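Daltcombe Community Hall
Minutes of the general meeting, Saturday, July 24, 2021

Meeting opened at 10.15, once the urn had been found. Apologies were received from six members, two of whom later turned up.

Previous minutes
Accepted, after the word "shouting" was changed to "discussion" in the item on parking.

Roof
Two quotes have come in for the leak over the stage. Etine wants $2,170 to replace the flashing and the sheets on the north side. Bevudetti will do the flashing only, for $452, and is of the view that the sheets are good for years. A member who sat under them in January offered a different view. There was a long exchange about whether a bucket counts as a repair. Moved and carried that Etine be asked to come down a bit. If they won't, we pay.

Piano
Still here. The free-to-good-home notice has drawn one enquiry, from a person who wanted the stool. Agreed the stool and the piano go together.

Hall hire
Hire brought in $402 for the quarter, more than the last one but with the tap dancers paying in arrears. The tap dancers feel the floor is too soft. The carpet bowlers feel it is too hard. Noted.

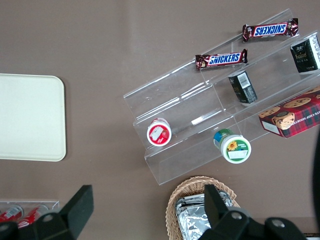 Supper table
Takings at the film night came to $318, our best yet, for a film most people agreed was too long. It was asked whether we should go back to home baking. Those in favour spoke warmly about slices. Asked who would bake them, they spoke less. The meeting leaned towards keeping the packaged stuff, Snickers bars included, and putting it out on the clear stepped stand so people at the back of the queue can see what they're waiting for. One member would like fruit offered as well. She may bring some.

Keys
There are meant to be five. We have seven, and three of them open the hall. Stamatopoulos Locksmiths to be asked for a price on a new lock.

General business
The heater in the side room smells again. Whoever is leaving the window open to deal with the smell is asked to shut it afterwards, as we now have a cat.

The cat was discussed. No motion was put.

Meeting closed at 11.50. Next meeting to be held in the side room if the heater allows.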